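Workshop > Clakosthorpe Robotics Club > Notebook

Sun 24 February

In early, heating off again. Plan for today: pick and place for the Prodley round, kitchen set. Rules sheet finally read properly - 5 items per run, any order, arm parks itself at the end. Dropping one costs us more than skipping it so go slow.

Gripper first. Kept closing too hard, turned the force down in Gedix and saved it as a new profile (old one is still there, DON'T delete). Homing fine. Speed at 400, tried 1000 for a laugh, no. Back to 400.

Bottle is still the awkward one. Standing up it's easy, on its side it wants to roll, and if you come in at the neck there's not much to hold. Try from over the body next, fingers across the short way.

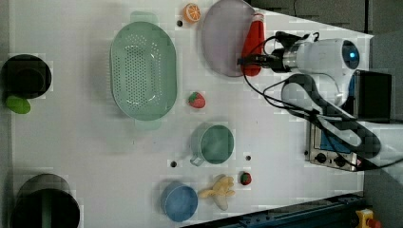 Fruit should be simpler but the strawberry is so small that the height has to be spot on. Re-did the table height, was 2 mm out since December!! Explains a lot. Mug: go for the rim, forget the handle for now, handle direction changes every time somebody resets the table.

Stelmakh script crashed twice on load, same error both times, missing comma in the positions file. Mine. Fixed, pushed.

To do
- bottle from above, write down which angles work
- teach a park postion well clear of the plates
- label the spare fingers
- ask Prodley if the layout is fixed or shuffled on the day
- somebody else please have a go at the colander, I'm sick of it

Power off at the wall, laptop on charge in the cupboard. Batch file is in the shared folder under todays date.

3 comments | 2 shares
Contact | © Clakosthorpe Robotics Club | Back to top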